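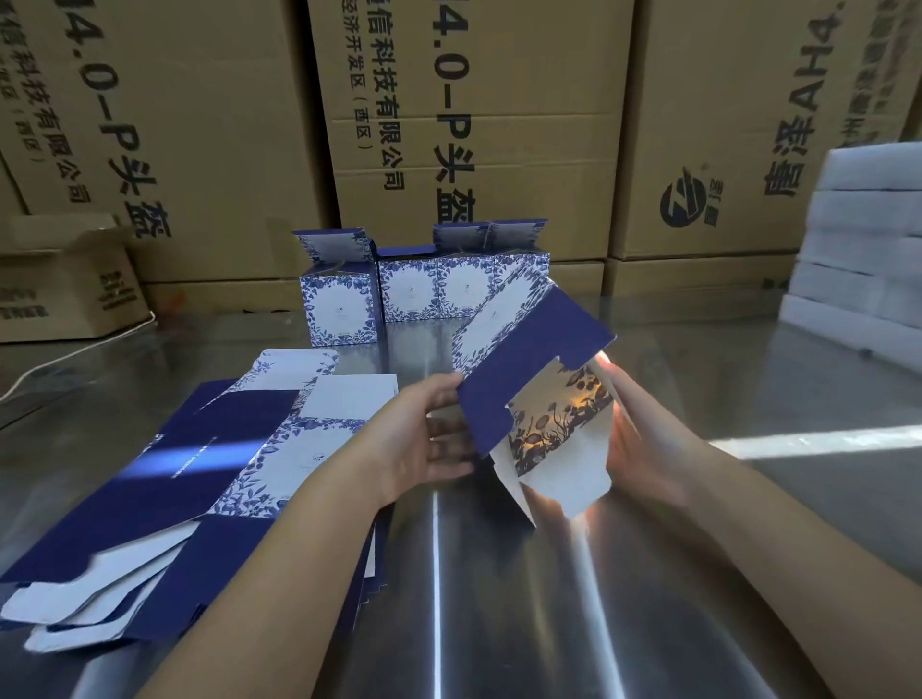
Box season has come round again, and I'm more excited about cardboard than a grown woman ought to be. The spring gift sets go out in April, which means the long steel table at the back of the shop gets wiped down and handed over to folding for the best part of a week. This year's carton is the one so many of you voted for last fall - the navy with the blue leaves and flowers around a white center panel. What I love most is that the pattern carries on inside, dark blue leaves and berries and flowers packed in close, and when you hold a half-folded one up with the light behind it, some of the leaves turn a warm amber. I didn't know it would do that when I signed off on the proof! I stood there turning a blank back and forth like a kid with a flashlight.

They come to us flat from Mohammadi, the printer we moved to after the trouble with the old lids (long-time readers will remember the lids). Folding is easy once your hands have learned it and maddening until then. You bend every crease back a little first, then bring the sides around, then do the bottom, and you leave the top open until the jars are in. If a crease cracks white along the navy, that box goes in the pile for samples. I cracked three on my first morning and blamed the weather.

Pouran Karimi came in on Tuesday to get us started and she is so much faster than I am that I've stopped trying to keep up. Her trick is to fan the stack out across the table so you can slide the next blank off with one finger, where I had been squaring mine up neatly and then picking at the edges with my nails. Mine looked tidier. Hers got done.

Now for what goes in them. The Zumine set has four small jars, the plum and the quince plus two that I'm still arguing with myself over, and the Fekus set is the tea one, same as last year except the mint is back. Both use the same carton, so if you're ordering several, put a note on the order saying which is for whom and we'll pencil it on the underside.

Pickup is from the side door, 9 to 3, and please bring a bag because the boxes don't love rain. If you're picking up for the Plukodance spring social, your order will be under the group name and will be too big to carry in one trip, so bring a friend - or at least park close. Orders close when the flat stack runs out, and I'm not having more printed until fall.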